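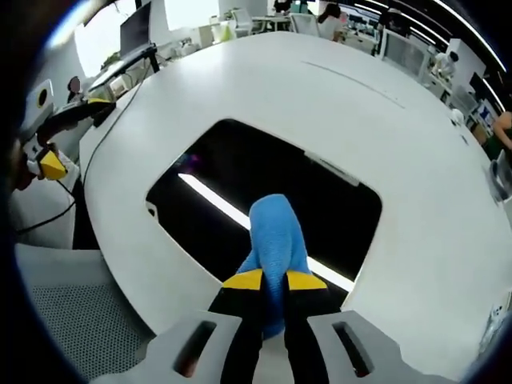 A blue fuzzy item clamped between the yellow pads of a hand-held gripper.

Soft goods remain the awkward part of household automation. A rigid carton keeps its shape when gripped; a knitted article does not, and its outline changes with every grasp.

Boltance, working from an office in Bronham, has logged 1,074 grasps of small textiles with hand-held grippers. Darragh Conneely, who runs the trials, puts single pick-and-place at 99 per cent when a person guides the tool. The arm trained on those recordings, a Rurnov with two fingers, is slower and less certain. Pairing socks takes it seven attempts on a bad run - folding is not yet attempted.

"Picking up is close," Conneely says. "Putting away is another job entirely."

A second set of trials, on shop-floor bagging, starts in January.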